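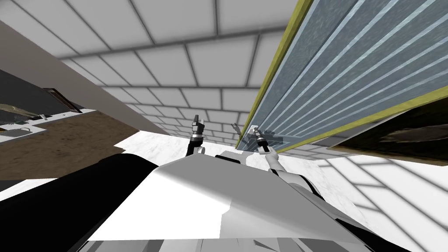
White ceiling tiles and a glass panel in a yellow-olive frame.

Report on the Visit to the Fuvard Municipal Archive

A delegation from the Getmont Historical Society visited the Fuvard Municipal Archive in September to review its arrangements for paper conservation and public access. The group was received at the Fadovside entrance by the deputy archivist, Marin Ristić.

The morning was given to the Todorova Collection, a body of 2,169 letters, deeds and account books from the former grain exchange. Staff have cataloged 1,219 items. The remainder is stored in acid-free boxes and may be consulted by written request. Mr. Ristić explained that the reading room is kept at 18 degrees Celsius and that readers are asked to leave coats and bags at the desk.

Members then observed the repair of a water-stained ledger in the conservation workshop. Torn leaves are mended with thin Japanese paper and wheat starch paste, then pressed under weights overnight.

The discussion after lunch concerned loans. Fuvard lends bound volumes for two months at a time, and the borrower pays for insurance and transport. The Society has requested the loan of two account books for its spring display. A written reply is expected from the archive before the end of the year.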